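Sorting and Relabeling the Spare Drive Stock: Final Project Report

Posted in June
By E. Steinarsdóttir, Information Systems Program, Skornden Technical College

1. Purpose

The equipment room on the Pavville campus holds the hard disk drives withdrawn from the teaching servers. Before this project the drives were stored in mixed boxes, and the inventory listed 3,042 entries, many of them for units that had left the college. The project was asked to produce a list that matched the shelves and a storage method that the next student group could continue without training.

2. Method

Work was divided into 3 stages. In the first, every drive was taken out of its box and its serial number was entered in a new spreadsheet. Where the label was damaged, the entry was marked for a second reading. In the second stage, each drive was matched with a carrier. Many had been stored bare, with the circuit board against the metal lid of the next unit, and the instructions issued by the department now prohibit this. The third stage was shelving. Drives were assigned to bays by capacity and then by year of purchase, and the bay number was written into the spreadsheet on the same day.

Carriers were ordered from Belteck in two deliveries. The second arrived on a Wednesday afternoon, after the room had closed, and the schedule moved back accordingly.

3. Results

The revised list contains 1,000 usable drives. Entries without a matching unit were moved to a separate sheet and have not been deleted, as the finance office may still require them. A further group of drives could be identified only by model and was set aside for the supervisor's decision.

Handling damage was the main concern during the work. The row of contacts on the connector is exposed whenever a drive is outside a server, and 6 units were found with bent or dirty contacts. These were recorded as faulty and kept off the shelves. Students were instructed to hold each drive by the sides of its carrier and to leave the underside untouched.

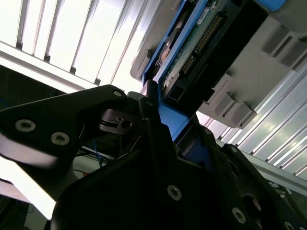 Marta wrote in response to the draft that the bay numbers should also appear on the carriers, as a drive returned to the wrong shelf is at present found only by reading its serial number. The suggestion was accepted and will be passed to the autumn group along with the unused labels.

4. Recommendations

The list should be checked against the shelves once each term. Bare drives should not be accepted into the room. The faulty units should be sent for recycling under the existing college agreement.

Comments

tomasz_k: Which sheet has the drives from the old library server? I can't find them under either year.

Pavville lab desk: They are on the second tab, listed by model.

R.D.: Please keep the old box numbers in a column for one more term. We still have forms that use them.

Contact the program office | © Skornden Technical College | Back to top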